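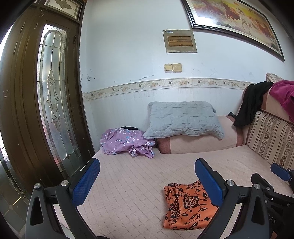

A pale pink quilted cover with diamond stitching.

Diamond quilting is a stitching pattern in which two sets of slanting lines cross to form a grid. It holds the filling of a cover in place, a job the filling has never shown any interest in doing alone.

The lines are marked first with chalk or tape, usually on the bias, where cloth stretches most and forgives least. In Mivthorpe the pattern was long known as "the Dow", after a draper who sold the chalk and, by most accounts, could not sew. Tia Entwistle's handbook Stoltora lists 43 variants - nearly 2 of them easy to tell apart.

See also: Batting; Bedspread; Jodevum stitch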